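Last updated: October

Hosgate Camano document line

The Camano takes a stack of paper and gives you back a searchable file with the pages in order. It feeds 40 sheets a minute, reads both sides, and sulks at staples. Fit it beside an existing desk, plug it in, and accept that it will beep at you.

What it replaces is the oldest job in the office, spreading a report over the desk and putting it back together by hand. People are good at this. They're also slow at it, and they stop to read the interesting bits. A machine has never once lost ten minutes to a page of awards.
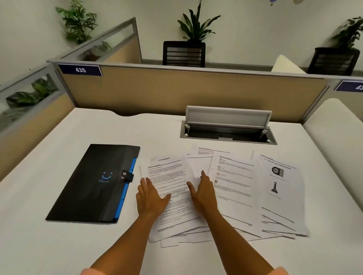
Loose report pages, sorted by hand
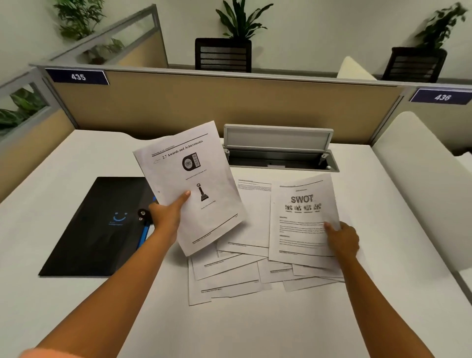

Pushpa Dhillon wrote to us that her team's jobs are all still there, only moved along a bit. The squaring-up and page-hunting went to the Camano in the first month, and the arguing over which version is the real one stayed with the humans, who now have more time for it. She would like the beep turned down.

The beep can be turned down. It's under Settings, then Sound, then Other Sound.

Plan on 15 minutes of training per person, and rather longer for whoever has always done the filing and has views. We suggest letting them set up the sorting rules. They know where things go, and the Camano doesn't until it's told.

Camano, single feeder: £1,399
Camano with Tamura sorting unit: £3,941
Omar software licence: included with either

Curled corners should be flattened first. Bound reports must be unbound, and putting the binding back on remains your department. The output tray lifts off for cleaning and goes back on one way round only, with the lip facing the wall.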